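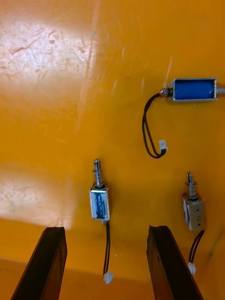 Push-pull solenoids on yellow.

Tue 4 June

Restrung the Whitelaw garnets again. Third time. I had them finished on Sunday night, French wire and all, and held them up to the lamp feeling very pleased with myself, and there between two beads near the clasp was a gap you could have posted a letter through. I told myself it would settle. It did not settle. Silk settles in the wrong direction, as I have known for years and choose to forget every time it's past eleven.

So this morning I cut the lot. There is a particular noise when garnets go down on a bead mat, a sort of polite rattle, and then a different one when one of them finds the floor. I got it back from under the radiator with a knitting needle, along with a jump ring, a raisin, and a crimp cover I accused the supplier of shorting me on last winter. I may owe them an email. I will not be sending it.

For the record, so I don't have to work it out a fourth time: 73 beads, 6mm rounds, knotted between every one, comes to 19 inches with the clasp if I pull the knots down properly and nearer 20 if I'm watching television. Size 4 silk. I tried size 5 last time and it went through the first dozen and then met a bead whose hole had been drilled by somebody in a hurry. The reamer got me through it, slowly, with a saucer of water and a lot of muttering. The rest I sorted by drill hole before starting, which took most of an hour and is what the books tell you to do first.

Bronwyn Whitelaw rang at lunch to ask how it was coming along. I said beautifully. At that point it was a heap of loose garnets and some thread. She wants it for a wedding and wanted to know whether it could be a touch longer, "just so it sits." Sits where? She didn't know. I said I'd put an extender chain on it, and she said oh, not a chain, so we are back at 19 inches and everyone's disappointed.

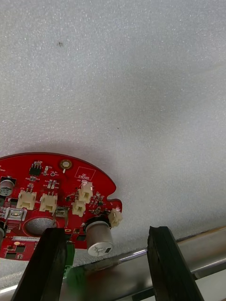
Circuit board against white foam.

The Udwood order came in the afternoon post, minus the moonstone, which is on a separate slip marked "to follow." It has been following since spring. What did come is two strands of dyed jade in a green I can only call mouthwash. On the website it was sage. I put it by the window, then under the lamp, then next to the brass spacers in case they'd calm it down, and they made it look like a frog in a waistcoat. I rubbed one bead with a damp cotton ball and the cotton went green, so that answers whether it goes near anybody's neck. It can go in the jar with the howlite that was turquoise until I washed it.

The Harawira clasps are good, though. Proper weight, and the tongue clicks. I opened and shut one so many times while on hold with Udwood that I suppose it's now the most tested box clasp in the county. It's going on the garnets.

Did the sums for the August fair at Gradska Hall after supper, against my better judgment. The table is up again. With the table, the card reader and a new display bust (the old one lost an argument with the car trunk), I'm at $324 before I've sold an earring. At what I cleared last year that means I can break even by Sunday lunchtime and then make enough for the sandwich. I've sent the form in anyway. I always send the form in. I asked for a spot away from the door this time. Last year every gust took the earring cards off the rack and I spent the afternoon on my hands and knees saying "no, please, go ahead and look."

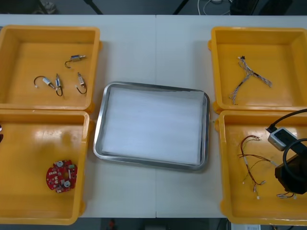 Yellow trays, steel tray in the middle.

Looked at the Kukiteck bead board again, the one with the deep channels. Too much money for a plank with grooves. Put it in the basket, took it out, put it back in, closed the laptop.

Got to bead 41 tonight before my eyes went. The knots are lying snug so far and I've checked for gaps under the magnifier at every tenth bead, a system I invented this evening out of fear. Left it pinned to the mat with a dish towel over it and shut the door on the cat.

Tomorrow: beads 42 on, glue the end knots, buy glue. Ring Udwood about the moonstone. Do not pick up when Bronwyn calls until after three.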